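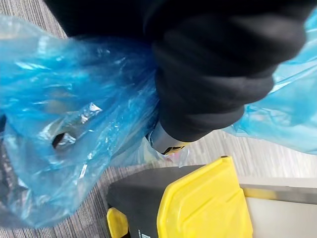
Bags, Bins and Carpet: Frequently Asked Questions

6 min read

We use cookies to remember your settings and to see which pages get read. Accept | Manage preferences

These are the questions we get most often from tenants at the Prerncombe workspaces about plastic bags, recycling and keeping the carpeted rooms clear. If yours isn't answered, write to Kristine Ignacio at the front desk.

What are the blue bags for?

Mixed recycling: clean cans, plastic bottles, and cartons that have been rinsed. They are translucent so the people collecting them can check the contents without untying anything. General waste goes in the black bags. Cardboard is flattened and left beside the bins, not bagged.

Where do I get more?

From the supply closet on each floor, second shelf. Bags come in rolls of 30. Please take what you need for the week and leave the roll there. If a roll is nearly finished, email room 209 and Percy Zapata will restock it, usually by the next morning.

Can I leave a bag on the floor until pickup?

Only if it is tied and standing against a wall. A loose bag on carpet is easy to slip on, and it tends to drift under desks and into walkways when a door opens. Empty bags should be picked up right away, even if you plan to use them in a few minutes.

Do I have to throw out a bag that has only been used once?

No. If it is clean and dry, fold it and put it back in the closet. Lay it flat, press the air out from the closed end toward the opening, fold it in thirds lengthwise and then roll it up. Bags with handle holes can be hung on the hooks inside the closet door instead.

How do I know if a bag is still good?

Hold it up to a window. Small holes near the top don't matter much. A hole or split in the bottom half means the bag should be used for soft packing material or thrown away. Handle openings stretch with use, so check the plastic right around them before you load anything heavy.

How full is too full?

Stop at two-thirds. You need enough slack to tie the neck, and an overfilled bag usually splits when it is lifted over the edge of the bin.

What about equipment cases and tool boxes?

They can stay on the carpet if they are closed and out of the walkway. Don't set bags on top of them or stuff bags behind them – this is where most of our missing recycling is found. Cases with hard feet or wheels should be lifted to move them, as dragging pulls the loops of the carpet.

Something leaked on the carpet. What now?

Blot it with paper towels, working from the outside in. Don't rub. Cold water is fine for coffee and soft drinks. For anything oily, leave it blotted and call the desk. Algirdas Kairys looks after the floors and would like to hear about a stain the same day.

How often are the carpets cleaned?

Vacuuming starts at 7 every evening. Anything left on the floor gets vacuumed around, so a room with a lot of bags and boxes in it will have dirty patches. Deep cleaning is done in October. You will get a notice asking you to clear the floor, and small items should be off it by the evening before.

Can I bring my own bags?

Yes, as long as recycling bags are see-through. Grocery bags are fine for desk bins.

Where do old plastic bags go?

Not in the blue bags. Film plastic has its own drop box by the loading door on the ground floor – all colors are accepted if they are empty and clean.

Was this page helpful? Yes (30) No (2)

7 comments | Share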